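Household Textiles, Unit 2: Soft Goods on the Bed
Handout + notes, September intake
Viltia Home Skills Course, Lorelstead site

Bring this back next session, we'll write on it. Spare copies on the shelf by the door.

Recap from Unit 1
Sorted by fiber, read care labels, learned the wash symbols. If you missed it, borrow notes from somebody. The label chart is still up.

What we cover now
Sorting a mixed heap, folding small cloths, fleece, fitted sheets, pillows with trim. Then stacking and where the stacks go. Ironing is Unit 3, don't start on it.

1. The heap

Everything off the dryer goes on the bed. Bed is better than a table, more room and the right height for most people. Make the bed first, or at least pull the fitted sheet tight, otherwise you lose things in the bedding. Small dark pieces especially.

Don't dig. Take from the top, one item at a time, lay flat, decide, move on. People who dig end up refolding.

Piles:
- small cloths (face, kitchen, burp cloths, dusters)
- strips and offcuts, anything under hand width
- throws and blankets
- sheets and pillowcases
- mending

Mending pile is not a maybe pile. If it has a hole or a loose seam it goes there, otherwise it gets folded.

2. Small cloths

Flat, smooth with the side of the hand, in half, in half again. Folded ends all facing the same way. This is the part everyone skips. If the folds face out you can pull one cloth without dragging the whole stack down.

Stack on a flat surface against a wall if you have one. Not on top of a blanket you still need to fold (seen this many times, stack goes over, start again).

Light colors together, creams and whites. Dark cloths separate, fleece lint shows on them.

3. Fleece and plush

Fleece doesn't crease like cotton and it won't hold a sharp fold. Don't press it. Fold loosely in thirds, then roll or fold once more.

Shake outdoors before folding. Specks and lint sit in the pile and then they're in the closet. Lint roller with the nap, not against.

Weight: our class throws are 200 gsm, thin, easy to practise on. Heavier ones take more shelf than you think. Measure the shelf.

Wash fleece inside out if it has an inside, cool, no softener. Softener flattens it. Low heat or line. Spin at 800, no higher, the thin ones come out twisted otherwise.

4. Strips and offcuts

Felt and fleece strips get lost more than anything. We use them for ties, drawer liners, padding under chair legs. Black ones in particular vanish into a heap.

Lay the strip out full length on something of a different color. Check both edges. Cut edges on fleece don't fray so leave them alone, no hemming needed. Felt goes a bit fuzzy along the edge, trim if it bothers you.

Then roll from one end, tuck the tail, into the strip box. Do not knot them. The Wollero boxes with the lids are for strips ONLY.

5. Fitted sheets

Same method as the demo. Hands in two corners, flip one over the other, pick up the third, then the fourth. Lay down on the bed, square off the elastic edge, fold into a rectangle.

It will look bad the first few times. Fine. You want it flat enough to stack, nothing more.

If the sheet stays on the bed: pull from the far corner toward you, far corner first. Beds pushed against a wall are awkward, kneel on the mattress and do the wall side before anything else goes down.

6. Pillows with ruffles or trim

Never fold or squash a ruffle under weight. Pillow goes last, at the head end, up against the wall or headboard. Fluff the middle, then run fingers along the frill to open the gathers.

Wash in a bag. Dry flat. Trim that has gone limp can be steamed, see Unit 3.

Soft goods on the bed
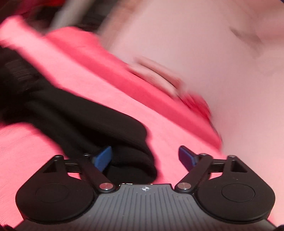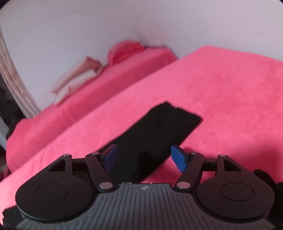
Fig. 2. Second picture: black strip laid out on the pink fleece blanket. Folded cream cloths stacked by the wall, ruffled pillow in the corner.

Look at fig. 2 again when you do section 4. Dark on pink, easy to find.

To do before next time

Fold one full load at home on a bed. Write down the order you did it in and where you got stuck, half a page is plenty.

Bring 2 small cloths and one strip, any fabric. If you have no strips, cut one from an old throw (ask whoever owns it).

Reading: Zakharchenko booklet, the pages on knits and pile fabrics. Skip the dye section, it's out of date and we're not doing dyes.

Scissors stay in the classroom. Two pairs are missing from the tray, check your bags pls.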